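Robotik-AG: Arm greift nach dem Umsetzen daneben

farnton_ag
Hallo zusammen, wir bereiten uns mit der AG auf den Arnness-Wettbewerb im November vor. Aufgabe ist Abräumen: Gegenstände vom Tisch nehmen und an einer vorgegebenen Stelle absetzen. Bis Mittwoch lief es gut, dann haben wir den Tisch umgestellt. Jetzt greift der Arm immer zur gleichen Seite daneben. Die Grundstellung von Gelenk 2 war vorher mit 3008 gespeichert, jetzt lese ich 2995. Kann man den alten Wert einfach zurückschreiben?

kabelsalat
Nein. Der Wert sagt dir nur, wo das Gelenk steht. Wenn der Tisch anders zum Arm steht, stimmen die Tischkoordinaten nicht mehr. Neu einmessen, vier Ecken reichen.

Yara Yammine
Sehe ich anders. Wenn nur der Tisch verschoben wurde, darf sich der Gelenkwert in Grundstellung gar nicht ändern. 13 Schritte Unterschied kommen woanders her. Ich würde zuerst die Schrauben am Sockel nachziehen und die Grundstellung neu anfahren. Danach den Tisch.

kabelsalat
Kann beides sein. Die Differenz allein erklärt den Versatz aber nicht, wenn er immer in eine Richtung geht.

Yara Yammine
Doch, gerade dann. Ein fester Fehler in einem Gelenk gibt einen festen Versatz, jedenfalls solange man an derselben Stelle greift.

marinho_fan
Mit welcher Geschwindigkeit fahrt ihr? Wir hatten bei 200 mm/s ähnliche Probleme, seit wir in Tolterent auf 80 gestellt haben, ist Ruhe.

farnton_ag
Wir fahren 80. Mit 200 haben wir es nur einmal probiert und gleich wieder gelassen.

kabelsalat
Dann ist es die Geschwindigkeit nicht. Womit testet ihr?

farnton_ag
Mit einer schwarzen Schale, einem Kunststoffbecher und einem braunen Klotz. Die Schrauben haben wir heute nachgezogen, eine war locker. Punkt für Yara. Grundstellung neu gespeichert, danach die vier Ecken eingemessen. Der Klotz klappt seitdem, beim Becher drückt der Greifer noch zu fest zu. Dafür machen wir einen eigenen Beitrag auf. 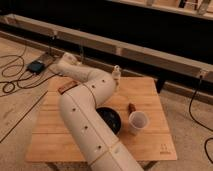
Noch eine Frage zum Ablauf: Darf man in Arnness vor dem ersten Lauf selbst einmessen, oder zählt das schon zur Laufzeit? Im Regelheft habe ich dazu nichts gefunden.

Kontakt | Impressum | Datenschutz | © Forum Schulrobotik | Nach oben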